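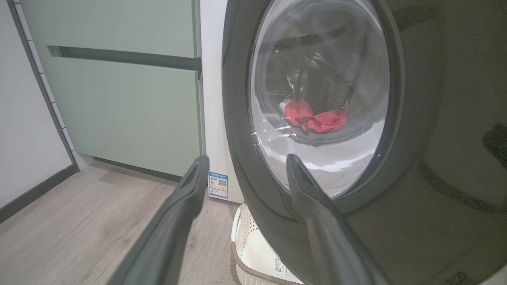 The Lollach two-finger gripper at the utility room washer, one red item still in the drum.

Lollach two-finger gripper with wrist camera: three stars, and I've argued myself up from two

We bought this for the laundry trial at Grenano, where we have a mock-up flat and a budget that was drawn up by someone who had never priced a cable. The gripper was meant to be the cheap part. Gleice Brito put 600 pounds against it in the September plan, and the gripper itself did come in under that. Then we met the mounting plate, the longer lead, the spare fingertips and the licence for the software that makes it open and shut. I had assumed opening and shutting was included.

So, if you are planning a purchase, write down the price on the website and leave a good deal of white paper underneath it.

The fingers are dark grey, blunt at the ends and pleasingly plain. They are also long, which I was rude about when the box arrived and have since come round to. A front loader is a deep, dim hole with a rubber lip all the way round, and stubby fingers leave you with the wrist jammed against the door ring while a sock sits at the back looking smug. With these we reach most of the drum. Towels and jumpers are fine. Thin, slippery stuff comes out on the second or third go. A single white sock under something bigger is a research project in itself, and Yareli Medrano has asked for it to be given its own line in the budget.

The camera sits at the wrist and sees both fingertips the whole time, so you can tell what you are about to grab. Glossy black appliances and curved glass are hard going for it, as you get a fine view of the ceiling light bouncing off the door. We ended up with a cheap diffuser over the lamp. Add that to your list too, it was 24 pounds.

Setting up took Gemechu Abdella one long afternoon with the manual, which has been translated by an optimist. The quick start guide runs to 58 pages. Support answered us in two days, politely, with a link to the quick start guide.

Wear is my main grumble. The soft pads on our fingertips needed changing after 30 sessions, and they are sold only in pairs, in a box much too large for them, with postage to match. Jucélia Barros now orders four pairs at once and has stopped telling me what it comes to.

We also had the Cekport on loan for a fortnight. It is quieter, grips harder and costs more than twice as much, and it was too wide to turn comfortably inside the door opening. For picking up boxes I would have it tomorrow. For laundry I would keep the Lollach and spend the difference on pads.

Things I would budget for next time: two sets of fingertips from the start, the long lead, a proper bracket, and a plastic basket that can stand being leaned on. Ours is white with a brown rim and has caused less trouble than anything else we bought.

Good reach, decent camera, maddening extras. Zuleica Fagundes wants a second one for the kitchen half of the flat. I have told her to send me the full quote, with the cable on it.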